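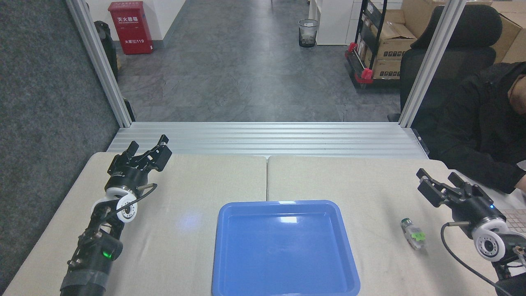
Blue plastic tray with raised sides and a rounded rim.

CLAKOV MOVES SMALL BOTTLE ORDERS TO TRAY PACKING

Skatstead, 2023-01-02 – Clakov, the supplier of small bottles and jars to craft sellers and home businesses, has changed the way it sorts and packs mixed orders. From today every mixed order sent out under the Minhas name will be put together in a single blue plastic tray before it is boxed.

The change covers 56 lines in the Minhas range, including sample bottles, dropper bottles, small jars and the spare caps and labels sold with them. Prices stay the same and customers do not need to do anything differently when they order.

Until now, the items for a mixed order were collected straight into the carton they would travel in. Small bottles ended up under larger ones, and checking an order against its packing slip meant taking most of it out again. Complaints about missing caps and wrong sizes were the most common kind the company received last year.

Under the new method, each order has its own tray. Items are brought to the tray one at a time and stay there until the order is complete. The slip is then checked against what is in the tray, and only after that does the order go into its carton with wrapping between the bottles. If something is wrong, it is put right at the table.

"Small glass is awkward to pack well," said Qiuyue Dong, head of orders at Clakov. "It rolls, it hides under other things and one cap looks much like the next. We wanted to be able to look down and see the whole order at once. A tray with sides does that, and a plain colour helps a lot with clear bottles."

The company looked at several kinds of tray before choosing one. Wire baskets let the smallest parts fall through, and deep tubs had the same problem as the cartons. The type chosen has a flat base and raised sides and can be wiped clean between orders. Clakov has bought 2000 of them – enough for the busy weeks before the holidays, with spares.

A trial began in September with orders for Grallard, which runs 19 refill shops and buys sample bottles for its customers to fill in store. Grallard's orders are usually small and very mixed, so they were a fair test. The shops were asked to note any missing, wrong or broken items when they opened their deliveries, and to send the notes back with their next order.

Fuseini Nartey, who buys for Grallard, said the shops had noticed the difference. "What our staff want is to open the box and find what is on the slip. They used to put a message in the delivery book most weeks about caps. I have had far fewer of those since the autumn, and we have asked for all our Minhas orders to be packed this way."

Labels and caps have been looked at as well. Where a bottle is sold with a coloured cap, Clakov will now keep the cap on the bottle during packing. Spare caps will be bagged by size, with the size written on the bag. Customers who prefer caps and bottles packed apart can still ask for this in the notes box on the order form.

Large single-line orders are not affected. These will go on being sent in divided cartons, as they are now. Orders of jars in the two largest sizes will also stay as they are until a deeper tray has been found.
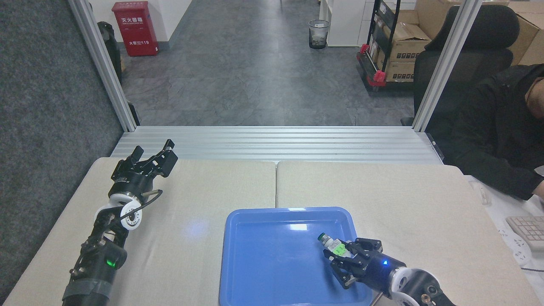 Will tray packing make my order take longer to arrive?

Delivery times are the same as before. Mixed orders placed before noon are still packed the same working day, and the check against the slip is included in that time.

Customers who receive a mixed order with anything missing should keep the packing slip, which now carries the tray number in the top corner. Quoting that number lets the orders team find out when the order was checked and send a replacement without asking for photographs. Missing items must be reported within 2 weeks of delivery.

Clakov will look at the method again once the first full quarter of orders has gone out. Qiuyue Dong said the next step would probably be the returns bench, where bottles that come back are looked over and sorted before they go back on the shelf – at present they arrive in whatever box the customer had to hand.

About Clakov
Clakov supplies small bottles, jars, caps and blank labels to shops, craft sellers and home businesses. Its Minhas range is sold singly and in mixed packs. The company's office is in Skatstead.

Press enquiries
Orders Office, Clakov, Skatstead. Sample packs from the Minhas range can be sent to trade publications on request.

ENDS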